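Clearing the fruit off a busy desk

I do love a bit of pretend fruit on a desk (it cheers me up no end!), but it will wander in among the paperwork, so I like to start there and work my way outwards.
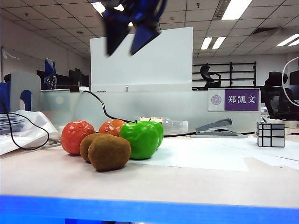
Kiwis in front, green apples resting partly on the papers.

Gather the fruit first and pop it all in a bowl, then slide the loose sheets out and tap them into one neat pile. Stand any water bottle upright, put the stapler back in its drawer, and wipe the desk down last of all. I allow myself 30 minutes, with a cup of tea halfway through.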